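Packaging and Print, Unit 2: Reading a Crowded Label

Welcome back, everyone! Last time in room 204 we talked about why shoppers give a label so little of their attention, and I promised we would get to the small print — the part we all skip, me included. Please have your Pliltdale workbook open to the section on information panels.

A food pouch has to carry a brand mark, a product name, a panel of dense text, a barcode and often a QR code too, all on one fairly small surface. Color does much of the sorting for us, with the loud blocks going to the name and the pale ones to the facts.
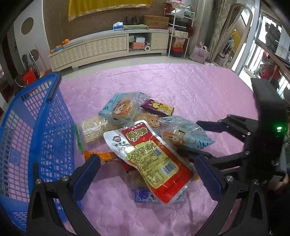 One student in the May section objected that pale panels only look easier to read, and that what she really wanted was bigger type and fewer words. I think she has a point, and we will come back to it when we compare the Fatix and Elevo layouts.

For next time, choose any package from your kitchen and copy out its panel by hand (yes, all of it!). Then rewrite it in 20 words and bring both versions to class.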